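Search this site Enter keyword Go

Felleo switches meeting-room cups to colored paper

Mon 11 November

Felleo will replace the clear plastic cups in its meeting rooms and staff kitchens with paper cups, the office supplier Cesau said. The first delivery covers 3,000 cups. The change applies to 45 rooms on the Kinsella site, and the remaining plastic stock will be used up before March.

The new cups come in two outer colors, gray and yellow, both with a white rim and a pale interior. Gray is assigned to water points and yellow to canned and bottled drinks. Masaru Minami, who manages supplies at Felleo, said the color split is meant to help staff sort used cups at the collection points. Cups that held only water go into a separate paper stream. Those that held soft drinks go to general waste, as sugar residue lowers the grade of the recovered fiber.

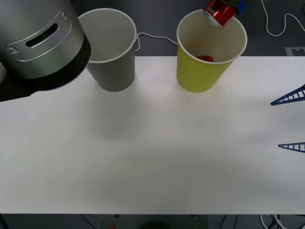

Photo: Nanami Morikawa / Forimum

Gray and yellow paper cups on a white tabletop, with a red can tilted over the yellow one.

Each cup has a fill volume of 200 milliliters, less than a standard can. Users are asked to pour in two stages and leave a gap below the rim. The cups are not rated for hot drinks, and the ceramic mugs in the kitchens will stay in service.

Cesau will deliver every 3 weeks. Sleeves are to be stored upright in closed cabinets, away from sinks and dishwashers. Orders for extra sleeves go to Minoru Ichikawa at the Kinsella supply desk.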